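Clema is a regional restaurant and coffee company headquartered in Prendel. It operates table-service restaurants, counter-service coffee bars and a commissary kitchen that supplies baked goods to its own locations and to independent cafes. The company is best known for its Plasel restaurants, which serve a short menu of braised meats, dumplings and seasonal vegetables.

History

Clema began as a single lunchroom on Thaler Street, in the former warehouse district of Prendel. The original dining room had 90 seats and closed each afternoon at three. Dinner service was added in its second year, along with a bar and a small retail counter selling bread and house pickles. When the adjoining building became vacant, the company leased the ground floor and moved its baking there.

The first restaurant under the Plasel name opened in June of the following year. It was planned as a temporary operation while the Thaler Street kitchen was being rebuilt, but it kept its lease after the older site reopened. Two further Plasel locations followed, one near the railroad station and one in the northern suburbs. The suburban branch was later converted into a banquet hall and is now used mainly for weddings and business dinners.

Coffee service

Coffee was at first bought ready-roasted from outside suppliers. Clema set up its own roasting room behind the commissary and now roasts for all of its locations. The coffee bars offer filter coffee, espresso drinks and a rotating single-origin selection, and beans are ground to order for retail customers.

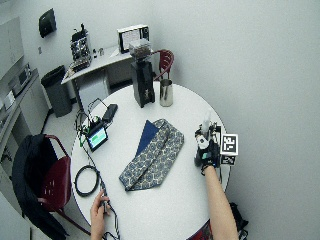 A tall black appliance and a stainless steel cup on a round white table.

Retail bags are sold in a 500-gram size only. A smaller size was offered for one winter and withdrawn. Wholesale customers receive coffee twice a week, together with bread and pastry orders from the commissary.

Locations and facilities

The Thaler Street restaurant remains the company's flagship and houses its offices on the upper floor. The commissary covers 3,619 square feet and includes a bakery, a cold preparation room and a loading area shared with a neighboring florist. The banquet hall is licensed for evening events and has a separate entrance from the parking lot – a condition of its zoning approval.

Menu and reception

The Plasel menu changes four times a year. Its best-known dish is a potato dumpling filled with smoked pork and served in broth, which has been offered since the opening. Local reviewers have generally praised the soups and the bread while describing the dessert list as limited. Early reviews also noted slow service at the station branch, where the kitchen was enlarged the next spring.

See also

Restaurants in Prendel
Thaler Street

This article was last updated on 9 October 2025.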